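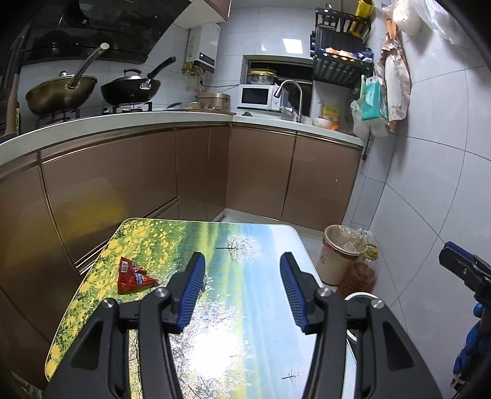
Where do we eat our snacks now that the big bench is being resurfaced?
At the little folding table in the kitchen, the one with the meadow and the blossom tree printed on top, until the bench is back in use.

17 Feb 2020

Mostly a kitchen day, I'm afraid, but I want it written down before I forget. The Rivas people took our tea bench in January and promised it back quickly, and we are still waiting, so I have given up and made the folding table the official spot for cups, biscuits and arguments. I've grown very fond of it (all those yellow flowers on a grey morning!) and it fits nicely by the brown cupboards without anyone having to turn sideways.

Mélanie Paquette wanted to know whether the glossy top would stand up to proper cleaning, so I tried the Gramura spray on the underside of the rim first, left it through lunch and wiped it off. No change to the colour that I could find. Then a patch on the top, same result, and after that I did the whole thing with a soft cloth. Please don't use the green scouring pads on it, I did that to my mother's tray once and the picture never recovered.

It does shine terribly with the ceiling light on. I tried reading the Plonisia order at it and had to keep tilting the page about, so paperwork is better done on the stone-coloured worktop by the window. The order is for 244 hinges, by the way, and they've quoted us for 100, so I have to ring them again.

Snacks: the small red triangular packets are for everybody, one each with your tea, and empties go in the bin and not back on the table. Mélanie is bringing more on her next shopping trip.

Still to do: ask Pevex for 2 rubber feet, as the table rocks a little when you lean on it, and find out from Rivas when we might see our bench again.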